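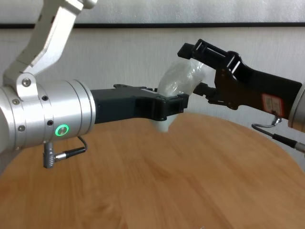 ## Kastix Flachbeutel 118

Transparenter Beutel aus Polyethylen niedriger Dichte für Einzelteile und Kleinserien. Offene Oberkante, Bodennaht geschweißt, unbedruckt.

- **Artikelnummer:** KX-118
- **Breite:** 118 mm
- **Verpackungseinheit:** 1000 Stück
- **Mindestabnahme:** 3 Einheiten
- **Lagerung:** trocken, lichtgeschützt

Nicht für Heißabfüllung geeignet. Verschluss per Klebeband oder Impulsschweißgerät.

Lieferung ab Lager Urthorpe. Musteranfragen an Radoslava Urban, Vertrieb.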